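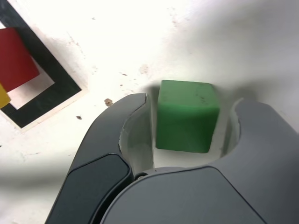 Cubos, caixas e tampas: fotos da arrumação na ludoteca Skalum

Atualizado em 2023-03-28

Finalmente as fotos! Desculpem a demora, o computador da entrada esteve avariado e só agora consegui pôr isto tudo na página. Legendas escritas à pressa, entre uma coisa e outra, se houver trocas avisem. Arrumámos os blocos todos, os velhos e os menos velhos, e as caixas que estavam no armário do corredor desde a mudança. Fotos da Alina Oprea e minhas, misturadas.

Cubo verde
Verde mate, cantos arredondados, um bocado gasto. Umas pintinhas escuras na face de cima, manchas de uso. Fica na coleção, claro que fica.

As caixas do corredor
Antes de abrirmos fosse o que fosse. Etiquetas da Trokik ainda coladas, metade já não corresponde ao que está lá dentro. A caixa que dizia "comboios" tinha puzzles.

Triagem por cor
Ideia do Baltazar Jaramillo. Primeiro cor, depois tamanho, depois logo se vê. Os azuis deram discussão (azul ou roxo?), acabaram todos no mesmo tabuleiro.

O monte dos amarelos
Muito mais amarelos do que pensávamos. Alguns vieram do jogo antigo da Lungu, nota-se no tom, mais torrado.

Panos e bacia
Água morna, sabão neutro, pano macio. Nada de lixívia, no ano passado desbotou um conjunto inteiro e ainda se fala nisso.

A secar
Toalhas emprestadas pela Catinca Nedelcu, que as quer de volta!! Estão lavadas e dobradas na prateleira ao pé da porta, Catinca.

Lascas e cantos
De perto. Os que têm lascas vão para a caixa da oficina, o Grigore Stanciu lixa e devolve. Os riscados ficam como estão, para empilhar servem perfeitamente.

O conjunto de 48
O único que apareceu completo, com tampa e folheto. Tampa rachada mas fecha. Ninguem queria acreditar, contámos outra vez.

Puzzle de 1000 peças
Fechado com fita, sem contar. Se alguém tiver paciência, é levar para casa e dizer depois se falta alguma.

Tampas sem caixa
Uma pilha inteira. Alguém sabe de onde são estas? A redonda, em especial. Ficam no balcão até ao fim de março e depois vão para a reciclagem.

Prateleira de baixo, antes
Sem comentários.

Prateleira de baixo, depois
Cubos à esquerda, cilindros ao meio, arcos e pontes à direita. Os mais pequenos chegam lá sem pedir ajuda, era esse o objetivo.

As etiquetas novas
Letra da Thandeka Venter, que tem a melhor letra da casa. Palavra e desenho lado a lado, para quem ainda não lê. A dos triângulos saiu torta e vai ser refeita.

Saco dos duplicados
Peças soltas que não pertencem a nada, uns 40 cubos e mais uns restos. Vão para a escola de Skorosmont, que pediu material para a sala dos trabalhos manuais. Quem tiver mais em casa pode juntar.

Primeira torre
Feita mal acabámos. Base larga, tudo muito certinho, e depois um cilindro deitado lá em cima porque sim.

Lanche
Pão, queijo, chá. O bolo já não aparece na foto.

Ainda por fazer
Armário de cima e os jogos de cartas. Faltam também 2 caixas grandes com rodinhas, das baixas, que passem debaixo do banco. Se souberem de alguém que as tenha e não use, digam no balcão.

Para pedir alguma foto em tamanho grande basta dizer o titulo, mando por correio eletrónico quando puder. As do armário de cima entram nesta mesma página.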